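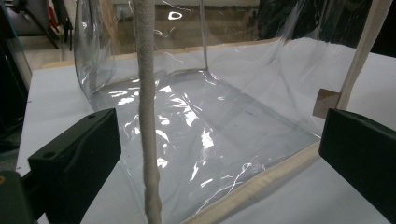
Haushaltstipps: Kann das schon eine Maschine? Durchsichtige Taschen, Folien und Kleinkram

Liebe Leserinnen und Leser, im Oktober kamen wieder so viele Zuschriften zum Thema Haushaltsroboter, dass ich mir eine ganze Seite dafür nehme. Vaughn Nakamura wollte wissen, ob er mit dem Aufräumen der Sportsachen seiner Kinder noch ein paar Jahre warten kann, bis ihm das eine Maschine abnimmt (ich verstehe ihn so gut!). Die kurze Antwort lautet: lieber nicht warten. Die längere kommt jetzt, und wie immer habe ich ein paar Kniffe für die eigenen Hände dazugepackt.

Folie und durchsichtige Beutel

Klare Folie ist für Maschinen eine harte Nuss. Sie spiegelt, sie knittert jedes Mal anders, und wo die Kante liegt, muss selbst ich manchmal mit dem Finger suchen. Eine Kamera sieht unter einer hellen Deckenlampe vor allem Glanzstreifen und dahinter den Tisch. Wer eine durchsichtige Tasche mit Stoffgriffen hat, kennt das Gefummel ja selbst: Die Griffe fallen nach innen, die Öffnung klappt zu, und schon braucht man eine dritte Hand.

Mein Rat: Die Tasche auf die Seite legen, einmal mit dem Unterarm hineinfahren und die Wände auseinanderdrücken, dann erst aufstellen. Die Griffe nach außen umschlagen. Schlieren auf der Folie gehen mit lauwarmem Wasser, einem Tropfen Spülmittel und einem weichen Tuch weg, bitte nie mit der rauen Seite vom Schwamm! Und heißer als 40 Grad sollte das Wasser nicht sein, sonst wird manche Folie wellig.

Tobias Szabo, der bei Putent in der Werkstatt arbeitet und mir seit Jahren schreibt, sieht es genauso. Packen sei das eine, meint er, aber etwas Weiches offen halten und gleichzeitig befüllen, das sei bei ihnen immer noch Handarbeit. Von 60 Beuteln am Vormittag macht er 60 selbst.

Bälle und anderes Rundes

Beim Greifen sieht die Sache freundlicher aus. Ein Tennisball ist griffig, gibt ein wenig nach und hat von allen Seiten dieselbe Form, da reichen zwei Finger, einer links und einer rechts. Für zu Hause heißt das: Was rund und filzig ist, würde ich als Erstes abgeben, sobald es etwas Bezahlbares gibt. Der Bustley, nach dem mehrere von Ihnen gefragt haben, soll 4000 Euro kosten, und dafür räume ich die Bälle vorerst noch gern selbst ein.

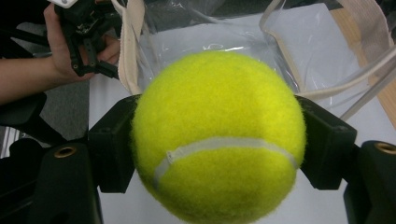
Was Sie heute schon vorbereiten können

Feste Kisten statt weicher Taschen, wo immer es geht, das hilft jedem Helfer, ob mit Händen oder mit Motor. Matte Behälter lassen sich für Kameras besser erkennen als glänzende. Kleinkram nach Form sortieren, also Bälle zu Bällen und Seile zu Seilen (die Springseile vorher bitte locker aufwickeln, nicht knoten). Und die Tischplatte frei räumen, bevor Sie anfangen, darauf komme ich ja in jeder Ausgabe zurück.

Schreiben Sie mir gern, was bei Ihnen schon von allein läuft, auch wenn es bloß der Saugroboter ist, der sich wieder unter dem Sofa festgefahren hat. Beim nächsten Mal geht es um Bettwäsche und um die Frage, wie man ein Spannbettlaken faltet, ohne die Nerven zu verlieren.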